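Bike Helmets for Children: Frequently Asked Questions
Sketdale Family Safety Program
Last updated July 18, 2019

Does my child have to wear a helmet on a scooter?
Yes, on all Sketdale paths and at the Maglaya skate park. The rule covers bikes, scooters, skateboards and roller skates, and it applies to children riding in a trailer or a rear seat as well.

How do I know what size to buy?
Measure your child's head with a soft tape, just above the eyebrows and level all the way around. Compare the number with the chart on the box. A child who measures 57 centimeters will often fit a small adult helmet, so try both ranges before you pay.

How should it sit?
Level on the head, with two finger widths between the eyebrows and the rim. The side straps should make a V under each ear. With the chin strap closed, you should be able to slip one finger under it. If the helmet slides when your child shakes their head, tighten the dial at the back or change the pads.

Can I buy a helmet secondhand?
We advise against it. Damage to the foam does not always show on the outside, and you can't be sure how the helmet was treated. If cost is a problem, ask about the loan shelf at the Samon Street office.
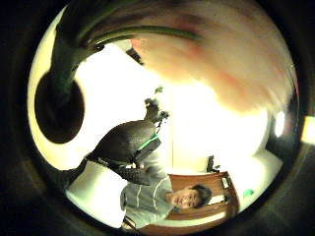 A thumb and a green and black strap, up close.

When does a helmet need to be replaced?
After any crash in which it hit the ground, even if it looks fine. Also replace it when the foam is cracked, the straps are frayed, or your child has outgrown it. Check the maker's label for the recommended service life.

Can my child wear a hat or a ponytail under it?
A thin skullcap is fine in cold weather. Baseball caps and thick beanies are not. Tie ponytails low, at the neck, and take out hard clips.

Should the helmet stay on at the playground?
No. Straps can catch on climbing equipment. Take it off before your child leaves the bike.

Where can I get a fitting?
Free fittings are held at the Plesus Community Hall on the first Saturday of the month. No appointment is needed. Bring the child and the helmet. We fitted 400 helmets last year, and the line is shortest before ten.

Is there help with the price?
Yes. We have 200 vouchers for this year, given out in order of application. The limit is 2 per household. Applications opened in June, and forms are at the front desk.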